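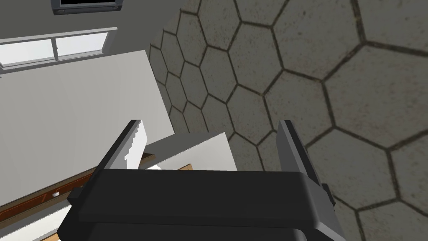
12 December 2022

Up at five, couldn't sleep, boiler making that noise again. Made toast, ate it standing. Quick entry then bed, I'm wiped.

Drove to Driltcombe for the choir thing. Roads bad past the quarry, slush and then fog, 20 miles an hour most of it. Got there late, missed the warm-up, had to sneak in behind the altos with my coat still on. Church freezing. Somebody had brought a heater but it only did the front pew.

We sang the Keteo piece all the way through for the first time. The middle section is still a mess – we go flat on the long held note and then the tenors panic and rush. My fault as much as anyones. I never breathe where I marked it. Have to go back over page six with a pencil, properly, before Liltgate.

Liltgate is the big one. They're saying the hall holds 18 rows plus the balcony and tickets are nearly gone. I feel sick if I think about it too long. Sang there in May and forgot the whole second verse of the opener, just moved my mouth like a fish. Don't want that again.

Roof fund is at around 3,000 now. Less than I hoped. The bake table helped, my lemon bars went first (ha). The ginger ones came home with me, so that's breakfast sorted.

Stopped at Correa on the way back for milk, cat food, lightbulbs. Forgot the lightbulbs. Hall is still dark, banged my shin on the bike.

Throat scratchy tonight. Please not now. Honey and hot water, scarf on in bed, looks ridiculous. No talking tomorrow if I can help it, which at work is a joke.

Things to do – pencil page six, black shoes to be re-heeled, call about the boiler, send the cards I wrote teh other night and left in the drawer. Also find the good folder. The blue one splits every time I turn a page and it sounds like a gunshot in the quiet parts.

Snowing a bit now. Cat on my feet, won't move. Hummed the alto line to her and she put her ears back. Light off.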